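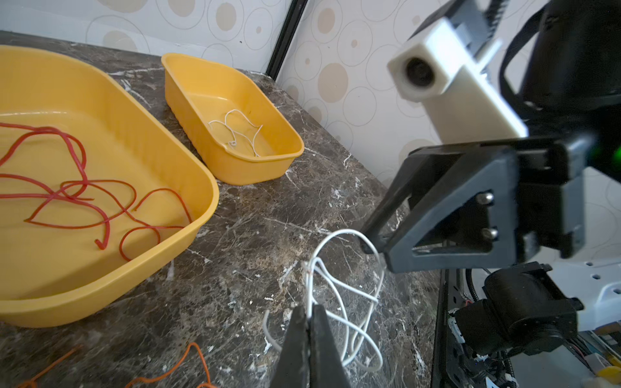
Recovering a Cell After a Cord Snag Stop

Cord and wire sorting produces one fault more often than any other at the Wistedow training site: the snag stop. An arm closes on a strand, begins to lift, and meets resistance that the controller did not expect. The fault is easy to clear and easy to clear badly. With a white cable pinched between two fingertips, and more strands of the same cable passing behind and around the fingers, an operator who simply presses Resume may pull a loop tight around a finger or drag the whole bundle into the mechanism. This procedure explains how to stop the cell, free the cord, inspect the gripper and return the arm to work. It applies to all two-arm sorting cells running the Stelta controller and replaces the instructions issued in March.

Who may carry out this procedure

Operators who have completed the Plondemgate cell safety course may perform Steps 1 through 6. Step 7 requires a shift lead. Trainees may observe from outside the marked floor line.

Recognizing a snag stop

The controller reports a snag stop as fault code 20. The message reads "Lift resistance above limit" and gives the arm, left or right. Both arms hold position when the code appears. The motors remain powered and the fingers continue to grip.

A held arm can look the same as an arm that has been shut off. An indicator light on a circuit board shows only that the board has power. It must never be used to decide whether it is safe to reach into the cell.

Some snags do not raise the code. Light string can wrap around a finger without enough resistance to trip the limit, and the first sign is often a second item following the first one out of a tray. Treat any unplanned movement of a tray, or of cord that was not picked, as a snag stop and begin at Step 1.

Step 1. Stop the cell

Press the red stop button on the operator post. Do not use the Pause command on the screen. Pause leaves both arms ready to move, and a queued command will run as soon as the pause is lifted.

Wait 9 seconds for the drives to discharge. Turn the key switch to Off and keep the key with you until Step 6 is finished.

Stay clear of the space under a raised arm. On older units, the elbow may settle a short distance when power is removed.

Step 2. Look before touching

Stand at the front of the cell and follow the snagged cord with your eyes from the fingertips to both ends, if both can be seen. Note the following in the cell log:

Which arm is holding the cord
Whether the cord passes behind or between the fingers
Whether the cord touches a tray rim, a wrist cable or the other arm
Whether loose material is lying outside the trays
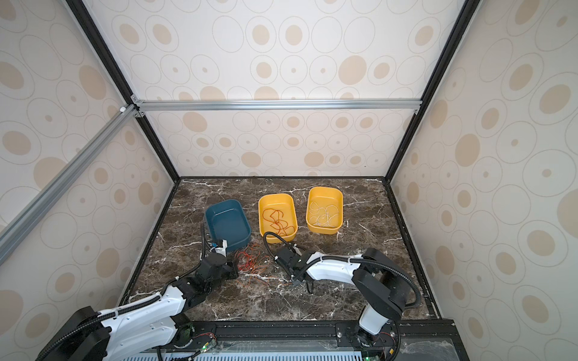

Both arms over the work surface. Note the loose orange and red wires in front of the blue tray.

Loose material in front of a tray deserves particular attention. Wires lying on the surface are close to the path of the arm and can be caught by a finger that is aimed at something else. Color is a poor guide at this stage, as a cord in a tray and a strand outside it may look alike. Trace each one separately.

The arm's own cables must also be told apart from the work material. A black cable at the wrist may loop down near a tray rim. Do not pull, cut or reposition any cable until you have confirmed that it is not part of the arm.

Step 3. Support the cord

Put on close-fitting gloves. Hold the cord with one hand below the fingertips and take its weight. Do not lift it toward the gripper.

Step 4. Release the fingers

Use the manual release tool stored on the operator post. Turn it one half turn at a time until the cord slides free. If the cord does not come free after 4 half turns, stop and call the shift lead.

Never pry the fingers apart by hand or with a screwdriver. The fingers will bend slightly and may not close evenly afterward. An uneven grip is a common cause of repeat snags and is difficult to find by eye.

Step 5. Unwind and remove

Unwind the cord in the direction opposite to the wrap. Draw it out slowly and check any open cutouts in the finger frames, where thin string can lodge. If a strand must be cut, use blunt-tip scissors and collect both pieces.

Return the freed cord to its assigned tray. Gather all loose strands and debris from the surface. Loose strands go into the scrap bag and are not returned to a tray, even if they appear usable.

Step 6. Inspect the gripper

Check each finger for looseness, bent edges and missing screws. Move the wrist cable gently through its normal range and look for flattened or nicked sections. Confirm that the camera lens is clean and that its housing has not shifted. Record the result in the cell log.

Step 7. Return to service

The shift lead turns the key switch to On and clears the fault. Run the arm at reduced speed for 5 empty cycles, with no cord in the gripper. Then run one pick from each filled tray while standing at the stop button. Normal speed may be restored only after these picks finish without a fault.

If the fault repeats

A cell that reports a second snag stop on the same arm during one shift must be taken out of service. Attach the Hold tag to the key switch and submit a Hafþórsson inspection form. Do not raise the lift resistance limit to clear the fault. That setting protects the wrist joint as well as the operator, and it may be changed only by maintenance staff.

Document issued 16/12/2024. Printed copies should be checked against the posted version before use.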